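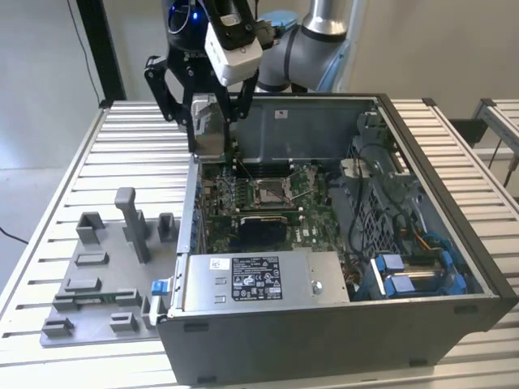 3 min read

The town of Pallalbridge has found a use for its old computers, and the use is arguing about them.

Residents packed the public library's meeting room Wednesday night to talk about a plan that would end free drop-off of electronics at the Gesolmont Road transfer station. Under the plan, anyone leaving a desktop computer would pay $14. A television would cost $40. Printers would stay free, which drew the only applause of the evening.

The town says it can't afford to keep taking everything. The hauler it has used for years, Tedon, pays for the stuff with metal in it and charges for the rest, and lately there has been a lot of the rest. The storage shed behind the transfer station was built to hold a season's worth of electronics. It now holds two years' worth, plus a treadmill.

"The treadmill isn't ours," said Valentina Acuña, who runs the transfer station. "It was there one morning. I'd like to make that clear to whoever's it is."

Acuña told the crowd that many of the computers she sees have been sitting in basements since their owners last did taxes on them. People hold on to them, she said, out of a vague worry about what's still inside. Then they move, or a pipe bursts, and four of them show up in the back of one station wagon.

The worry came up a lot on Wednesday. One man wanted to know if the town would promise to destroy his hard drive while he watched. Acuña said the town had no machine for that. He asked if it had a hammer. She said she'd look into it.

Others were more concerned about where the old sets will go once there's a price on them. Pallalbridge already has some experience here. When the station started charging for mattresses, the number of mattresses along the river road went up, and a few of them stayed long enough to become landmarks. A woman who lives near the second bend said she still gives directions by the blue one.
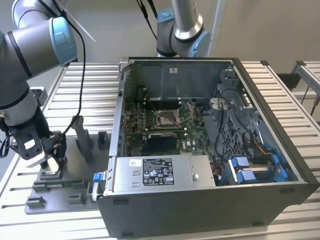
PALLALBRIDGE, March – A second proposal, added to the agenda late, would put the town in the repair business, or at least next door to it. Obi, the secondhand shop on Depot Street, has offered to take working computers off the town's hands for nothing, clean them up and sell them cheap. In return it wants the use of the old ticket office, rent-free, and a sign.

The sign took up most of an hour.

Under town rules, nothing on Depot Street may hang out over the sidewalk unless it was hanging there already. Obi would like something that hangs out over the sidewalk. The shop pointed out that the barber has a pole. The barber, who was present, pointed out that the pole came with the building and that he doesn't care for it either.

The money is not large. The town figures it would save 200 dollars a month in hauling if Obi took the better machines, and it would lose a ticket office it has been using to store folding chairs. Where the chairs would go was raised as a separate question, then raised again by the same person.

There was also some back and forth over what counts as working. Obi's offer covers any computer that turns on. Several people said theirs turned on fine but did nothing afterward. One said hers made a sound like a coffee grinder and wondered if that helped or hurt. The shop said to bring it by.

Acuña, asked which plan she liked better, said she liked any plan that let her close the shed door. She has been holding it shut with a bungee cord – a good one, she added, from her own truck.

The town board put off a vote on both proposals. It did agree to let people vouch for one item per household at no charge through the end of spring, provided they bring proof of address and carry the thing in themselves. Televisions bigger than the person carrying them may be handled by two people.

Until the board meets again, the transfer station will keep its regular hours and its regular policy, which is that everything electronic is free to leave and nothing may be taken home. Acuña said the second half of that has been hard to enforce. On the morning after the meeting, she reported, three keyboards and a microwave were gone from the pile by the gate.

The treadmill was still there. Its owner can claim it any day before 4 p.m.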